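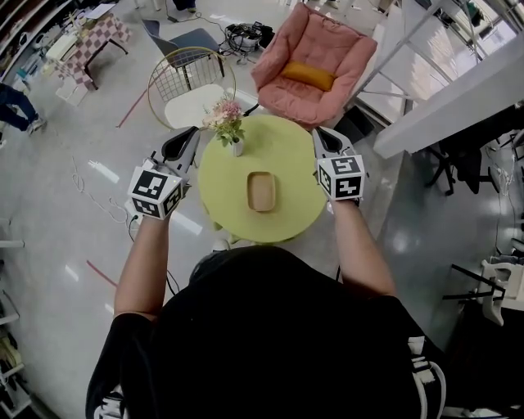 Skonderari Robotics Club
Handout 2: Teaching a task with your own two hands
April 2018
Notes by Geeta Bhardwaj, with additions from Harsh Upadhyay

Welcome back! Last time we got through safety, sign-ups and a very long talk on what a coordinate frame is (thank you for sticking with it). This session is the one I look forward to all year, the one where you pick up the grippers and start making demonstrations. Everything in this handout will be used again in the Cattaneo challenge in July, so keep it somewhere you can find it.

What a demonstration is

A demonstration is one complete run of a task, done by a person, recorded from start to finish. You hold one gripper in each hand and do the job the way you'd like the robot to do it later. The jaws open and close as you work the handle. The cube above your wrist carries square black-and-white markers, and our software uses those to figure out where the gripper is and which way it's turned.

We need both things at once, the path of each gripper and the moment each jaw opens or closes. A path without jaw timing is a nice squiggle in the air. Jaw timing without a path is a list of clicks. Put them together and you've got something a learning program can chew on!

Why the markers are on more than one face

Harsh gets asked this every term, so he wrote it up for you.

When you turn your wrist, the top face of the cube may tilt away from the camera until the marker on it is a thin sliver. The software can't read a sliver. With markers on the side faces too, there's a good chance that another one is turned toward the camera when the first drops out. Each marker has its own pattern, so the program knows which face it's looking at and can work back to the position of the whole cube. Try it yourself during warm-up: roll your wrist slowly with the live view open and watch the readout hop from one face to the next. It's a great little moment when it clicks.

Bright light is the big enemy. Our floor is shiny, and glare on a marker can wash out the pattern just as badly as a bad angle can. If tracking keeps dropping in one spot, shift your stance a little before you blame the code.

The task for this session: Tray Lift

You'll work at the round green table. The brown tray starts near the middle of the tabletop with nothing in it. The flower vase stays where it is, near the far edge, and you are not to touch it (it's our obstacle, and we're fond of it).

One run goes like this:

Stand at the table with a gripper at either side of it, jaws empty. Hold still until your partner says "go."

Bring both grippers in and take hold of the tray's raised rim, one on each side. Close the jaws together if you can. If one hand is a bit behind the other, carry on.

Lift straight up, just high enough to clear the table. Keep the tray level.

Pause, then lower it back to where it started.

Open both jaws, move both hands back out to the sides, and hold still again.

Your partner says "done" and stops the recording.

Those still moments at the start and end matter a lot. Flarkard, our recording program, uses them to trim each run, and if you come in already moving it has to guess where the task begins. It guesses poorly.

Moving well

Slow is fine, jerky is not. Think of pouring a full glass of water. New people tend to snap the jaws shut the second they reach the rim, and then the tray twists. Give yourself a beat to line up first.

Try not to lean so far over that your head or shoulder hides a cube. Keep your forearms out to the sides and let your elbows bend. Sleeves that come down over the wrist can cover a marker, so push them up before you start.

Vary things a little! Start a bit wider one time, a bit closer the next. Nudge the tray a few degrees between runs. If every run is a perfect copy, the learner will have trouble as soon as the tray is somewhere new. Jyoti Negi trained a model last term on very tidy data, all of it hers, and it was lovely right up until we rotated the tray. She then added 600 messier runs from the rest of the group and the thing came alive. I still get excited thinking about that afternoon.

What to keep and what to mark

Keep a run where you missed the rim, corrected, and finished. Recoveries are gold.

Mark a run as bad if the tray was dropped, if somebody walked between you and the table, or if the recording stopped early. Don't delete anything. Type a short reason in the notes box, and Zoltán Szekeres will go through the marked ones with you at the end.

Targets

Each pair records 8 good runs, then swaps. The club is trying to reach 3,000 by the challenge, counting every task, and we're in very good shape.

Around the work area

Watch the cables on the floor when you step back. Chairs stay where they are while a pair is recording, including the pink armchair (yes, it's comfortable, wait your turn). Put grippers down with the cube facing up. A scratched marker has to be reprinted and the whole cube lined up again.

Before next time

Open one of your own runs in Flarkard and plot the height of each gripper against time. Find the lift. Find the place where the jaws closed. Are your two hands in step? Write three or four sentences about what you see and bring the plot on paper or on a laptop.

If you'd like a head start, read the Mokivine notes on smoothing, sections 1 and 2. Section 3 has more math in it, and Ramesh Kushwaha has offered to go over it with anybody who wants to stay after the session.

Questions go to Geeta or Harsh. Bring your snacks, but eat them away from the table!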